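Chapter 3
Clear, Cloudy, Shiny: How Materials Treat Light

Pick up the nearest thing on your desk and look at it as if you had never seen it before. Can you see through it? Does it throw back the light from the window? Does its color spill onto whatever is next to it? You have just started this chapter, and you needed no equipment to do it!

In Chapter 2 we sorted materials by weight and stiffness. Now we sort them by what happens when light reaches them. Some lets itself be swallowed up, some bounces off, and some goes straight through and out the other side. Most everyday materials do all of these at once, in different amounts, and working out the mix is where the fun begins.

By the end of the chapter you will be able to:

- tell transparent, translucent and opaque materials apart
- explain why a see-through object still has edges we can find
- predict where a reflection will fall on a glossy surface
- set up the Flekska card test (Activity 3.2) and record your results

You will need a flashlight, a sheet of white paper and 10 small objects from home or school. Choose a good mixture - wrappers and drinking cups are excellent, and so is anything with a ridge or a curve in it. Keep your objects in a bag until page 83, when we sort them again with fresh eyes.

New words: transparent, translucent, opaque, highlight, reflection, absorb.

Clear plastic is a wonderful place to begin, as it seems at first to do nothing to light at all. Look for the bright streaks on the side of the big container, though, and you will find the ceiling lights showing up there, even while you see the crumpled white packet inside. Light is passing through and bouncing back at the same time. Then find the yellow and white cup and follow the tabletop toward you, to the soft orange patch it leaves on the gloss. Keep that patch in mind for Activity 3.1.

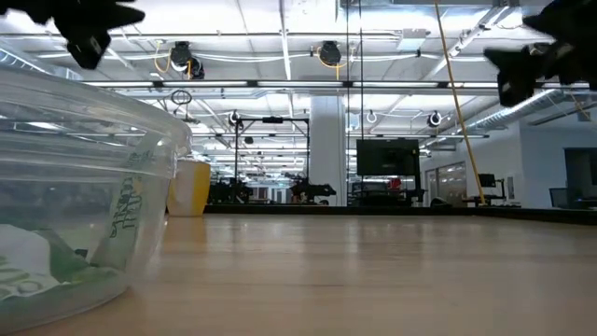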